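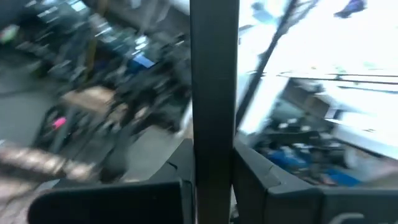
Attachment 1: black fingers up close, blur behind

Ticket: Limitz labels creeping down the roll
Opened by: Lizeth Ospina
Opened: 2023-01-31
Printer: Hanach, the gray desktop one, USB
Status: Closed

Hi all! I put the whole story in here in the order it happened, so please bear with me, it got long.

We mail out seed packets, and every order gets one address label from the Limitz software. For ages it just worked. Then I let the software update itself over lunch and came back to labels where the street number was sitting on the gap between one sticker and the next. The first label off the roll is perfect. The second is a hair low. By label 30 the zip code has moved onto the next person's sticker, and whoever gets that one is going to wonder who on earth they are.

What I tried first, before writing in:

Turned the printer off and on. Same thing.

Swapped the roll for a new one from the same box. Same thing, starting from perfect again and sliding down.

Opened the lid and cleaned the little sensor with a cotton swab and rubbing alcohol. There was a decent amount of paper fluff in there (gross) but it made no difference to the drift.

Printed the test page from the button on the printer itself, computer unplugged. Ten labels, every one lined up. So I was pretty sure by then that the printer was fine and the trouble was coming from the software, and I felt very clever for a few minutes.

Then I opened the template and checked the label height. It said 62 mm. I held a ruler to the sticker and it was 62 mm. So much for clever.

I went through the print settings next and found a box called Media Tracking with three choices – Gap, Mark and Continuous. Mine was on Continuous. I don't remember ever setting that, and I'm the only one who uses this computer, so I'm blaming the update. I changed it to Gap, printed a strip, and got one good label followed by three blank ones. Changed it back. Drift again, but at least no blanks.

At this point I had a stack of orders to get out, so I printed them in short batches and pulled the roll back by hand between each one. It works, but you have to stand there the whole time, and my tea went cold twice.

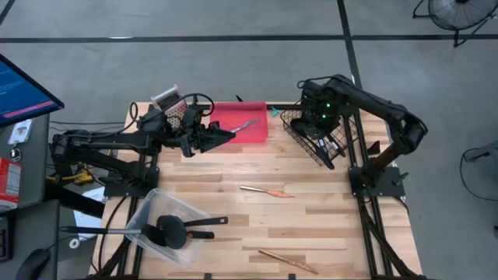

Reply from Satish Sastry: Thanks for trying the button test, it saves us both a lot of back and forth. Blanks after switching to Gap usually mean the printer is still holding the old gap reading. Could you leave the software on Gap, then hold the feed button until the light blinks twice and let go? It should spit out a few labels while it measures. Also, what does the template have for the space between labels? Height alone won't do it.

OK, so I did both. The feed button thing took me a few goes, as I kept letting go after one blink. Once I got it right it ran out a short strip and stopped neatly at the tear bar, which it had not been doing before.

Then the template. The space between labels was set to 0! I measured the real gap and it's 2 mm, so I typed that in and saved. Printed five, all good. Printed a full batch of 30 and laid the last one next to the first – same spot, top and bottom. I may have cheered.

One more wrinkle. When I closed the software and opened it again, tracking had gone back to Continuous. The 2 mm stuck but the tracking didn't. I changed it again, closed, opened, same story.

Satish wrote back that the setting lives in two places, and that the printer's own preferences in the computer's control panel win every time the software starts. So: control panel, Hanach, preferences, set Gap there, hit Apply, then open Limitz. That held. I restarted the whole computer to be mean about it and it still held.

For anyone searching later, what I ended up with: label height 62 mm, space 2 mm, tracking on Gap in both places, and the feed button held for two blinks after any change of roll size. I left the darkness and speed alone.

Still open on my side is a smaller question. The February catalog mailing is 800 labels in a single job, and I'd love to know if I should send it all at once or split it. I've never sent that many through after an update. I'll start a separate ticket for that so this one can be closed. Thanks, Satish!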